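Ticket 615: Folding cell 2, shirts handed over twisted, packers refolding by hand
Site: Plustero garment returns, packing floor
Opened by: Sunee Thongsuk
Assigned to: Cledwyn Powell
Priority: Medium, raised to High on 28th January
Status: Closed, follow-up linked

Reported problem

Since the Bivik update the two-arm cell has been passing T-shirts to the packing bench with the body rolled along its length. Plain shirts are worse than printed ones. The cell does not fault. It logs the cycle as complete, opens both grippers and calls for the next garment. The packer then shakes the shirt out and folds it by hand, but the shift counter credits the fold to the cell.

Packers want to know two things: whether the cell can be fixed, and whether the hand refolds are going to count toward anything.

Environment

Cell controller: Bivik, current release
Folding recipe: TEE-ADULT, revision 17
Grippers: parallel two-finger, both arms
Upstream: manual unboxing and inspection
Downstream: Sonier bagging machine, one packer

Steps already tried by the floor

Restarted the controller. No change.
Cleaned the fingers on both arms. No change.
Fed shirts collar first instead of hem first. Slight improvement on large sizes, none on small.
Slowed the cell to 64 percent. Twist still present, and the bagging machine starved.

Cledwyn Powell, first response

Reproduced on the bench with returned stock. The recipe expects one gripper at a shoulder seam and the other at the shoulder opposite. Revision 17 accepts any corner it scores as graspable, so the arms can end up with a shoulder and a diagonal hem corner. Once tension is applied the fabric turns around the line between the two grips, and the stretch step then pulls the creases in tighter. The recipe has no check for this. It measures tension only, and a twisted shirt reaches the tension target as easily as a flat one.

Both grips hold and nothing is dropped, so there is no slip event to search for in the log. Filtering on slip returned no records for the affected cycles.

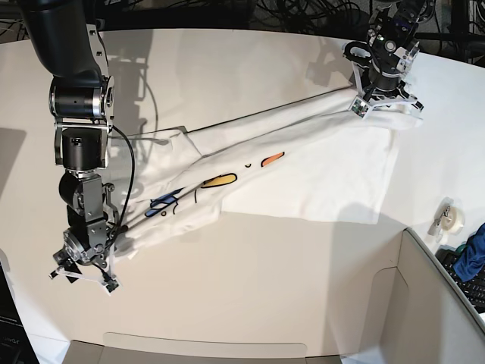

Buppha Jitpraphai added to the ticket that the grip explanation was fine as far as it went, but the bench had been told in October that the cell would do the folding and the packer would only check and bag. What the packer does now is check, unfold, refold and bag, at the rate that was set for check and bag. She asked for the rate to be looked at before anybody looked at the recipe.

Cledwyn Powell

Agreed that the two should not be tied together. I can't change the rate from this queue. I have split it out as a separate request to Yaowalak Ruangrit in operations and linked it. In the meantime I have put a REFOLD key on the bench screen. Press it once per garment. It takes the fold off the cell's count and puts it on the bench's. It does not stop the line and it does not record who pressed it.

Sunee Thongsuk

Key works. Two remarks from the bench. It is too close to BAG JAM, and it needs to be reachable with the left hand. Also, the late shift was not told what it was for and left it alone, so their first figures should be thrown out.

Cledwyn Powell

Moved to the left edge, made larger. Late shift figures excluded. A short note is now taped at the bench and in the handover sheet.

Diagnosis

1. Grasp scoring in revision 17 weights distance between corners too heavily. On a shirt that lands skewed, the longest distance is the diagonal.
2. No flatness check between stretch and fold.
3. Prints help a little, as the vision step uses them to guess which way the body is facing. Plain shirts give it less to work with.

Changes made

Scoring changed so that both grips must be on the same end of the garment. If the cell cannot find such a pair, it lays the shirt down and tries again, up to 2 attempts, then slides it to the manual side with an amber light. Flatness check added after stretch. Saved as a new revision; revision 17 kept for rollback.

Result

REFOLD presses fell on both shifts. Amber calls went up, mostly small sizes and anything with a long sleeve. Cycle time is slightly longer. The bagging machine no longer starves.

Yaowalak Ruangrit, operations

Rate request received. Until it is settled, refolds and amber garments are both counted as bench work, and the bench target is suspended. Unboxing staff have asked whether they are now expected to lay shirts out straight for the cell. They are not. If that becomes part of the job it will be written into the job and timed first.

Sunee Thongsuk

Fine to close the recipe part. Please leave the REFOLD key where it is.

Cledwyn Powell

Key stays. Closing. Long sleeves tracked under the follow-up ticket, rate under the operations request.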